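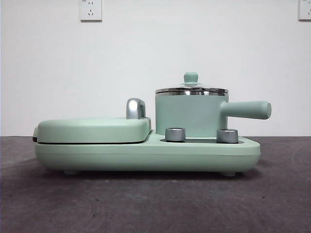 Trusside wedge finger set for two-finger grippers

Last updated: November
Filed under: Grippers and fingers > Kitchen and household work > Service notices

The Trusside is a pair of tapered black fingers for light handling: lid knobs, pan handles, rotary controls, small items lying on a worktop. Maximum opening is 80 mm. Fingers are sold in matched pairs and should be changed in pairs. The fixing screws are included. The adapter plate is not, and you will need one for any wrist made before the current pattern.

Please read the notice below before ordering or fitting. It applies to every set with a serial number below 2147.

Service notice: finger creep when holding a knob

On the affected sets the lower finger can work loose on its carrier when the gripper holds a round knob for a long time under side load. It starts with a small amount of play at the tip. The controller doesn't see this, as it reads position at the motor, so it goes on reporting a good grip while the fingers have moved. In the first case reported to us the arm lifted a glass lid, lost it on the way across and dropped it on the worktop. The lid broke. There was no one inside the work area.

We had the set back and ran it on the bench at Gendomville. Petrică Nedelcu found that the clamping screw was bottoming out in its hole before it had pulled the finger tight. The hole had been drilled too shallow. That is our mistake and not a fitting error, and tightening the screw harder will not help. Two customers tried this and sheared the head off.

The same looseness shows up differently on rotary controls. A finger with play in it can ride up over the edge of a knob and leave it part-way round. If the knob sets heat or a timer, your program may carry on as though the appliance were off when it is on. We think this is the more serious of the two faults. Do not use an affected set on a powered heating appliance, attended or not.

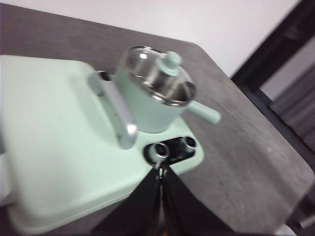 Trusside fingers at the control panel, wrist camera view. The left knob is directly above the point where the fingers meet.

Checking your set

1. Stop the arm and isolate it. Park the gripper clear of the table first so that it can't drop onto anything.
2. Read the serial number on the inside face of the carrier. If it is 2147 or higher, you can stop here.
3. Hold the carrier in one hand and try to rock each finger from side to side at the tip. There should be no movement at all.
4. Look for a bright line where the finger meets the carrier. This is wear, and a finger with wear must not go back into use even if it feels tight.

Sets under 2147 that pass steps 3 and 4 may be used on unpowered items until the replacement arrives. Repeat the check every seven days.

Two-arm cells

Where one arm holds a lid and another works the controls, check both sets. Link the grip alarms as well, so that a lost grip on one side stops both arms. The Grecu interlock box does this and can be added without changing the program – it sits between the two stop circuits. Older Grecu boxes have a restart delay that some users have turned off. Turn it back on.

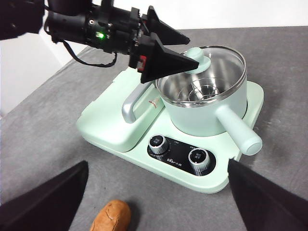 Two-arm work, seen from the wrist of one arm. The other arm's fingers are at the lid knob, upper left.

Replacement

Prinent will replace both fingers and both carriers on any affected set free of charge, whatever its age or where it was bought. Send the serial number and the type of wrist. You don't need to return the old parts unless they have failed under load, in which case we would like to see them. Leave the screws in.

The new carrier has a deeper hole and a longer screw. It was run for 2000 grip cycles on a side-loaded knob and showed no play at the tip. Weight and reach are unchanged, so there is no need to teach your positions again, but run the first cycle at low speed with the appliance unplugged.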